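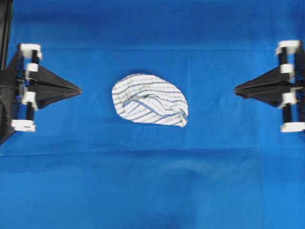 Removing Fabric Softener Residue from Cotton Towels and Cloths

Softener leaves a waxy film on cotton. The film builds up over repeated washes and lowers absorbency, and a second rinse will not remove it. The method below strips it with washing soda and hot water. It applies to white or colorfast cotton only. Do not use it on wool, silk, or anything with a waterproof backing.

What you need
A tub or deep sink
Washing soda (sodium carbonate, not baking soda)
Regular powdered detergent, no softener added
A kitchen scale

Step 1. Test for residue
Place one drop of water on the dry cloth. On clean cotton it soaks in within a few seconds. If it beads, continue. New cloths may also bead from factory finish, and the same treatment works on them.
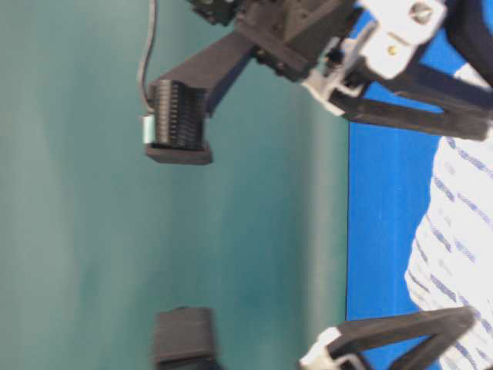
Step 2. Mix the bath
Dissolve 54 grams of washing soda in 1000 ml of hot tap water, then pour the solution into the tub and add detergent at half the dose on the box. Top up with hot water until the load is covered. Wear gloves – the solution is alkaline and dries the skin.

Step 3. Soak
Leave the load for four hours or until the water is cool. Stir every hour. Cloudy or gray water is normal. Colored water means dye is bleeding, and the item should come out at once.
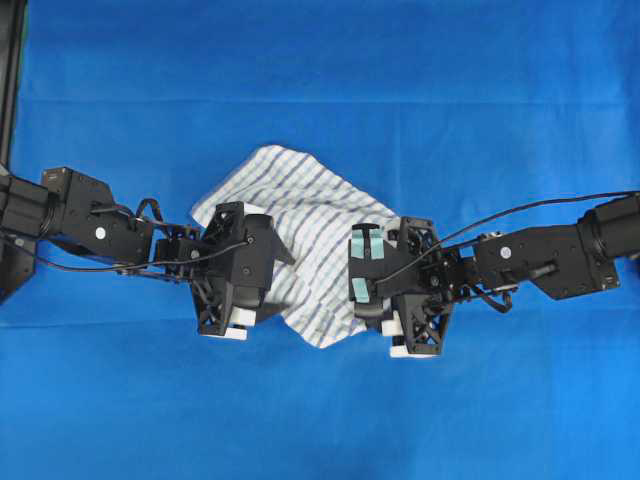
Drain the tub, press out the liquid by hand and move the load to the washer. Do not wring terry cloth, which pulls the loops.

Step 4. Wash and rinse
Run a hot cycle with no detergent, then one extra rinse. If suds still show in the door during the last rinse, repeat it.

Step 5. Dry and retest
Dry completely and repeat the drop test. Heavy buildup may need a second soak.

Notes
Hard water needs more soda. Montri Bunnag uses a double dose on well water.
Updated in July with a corrected soda weight.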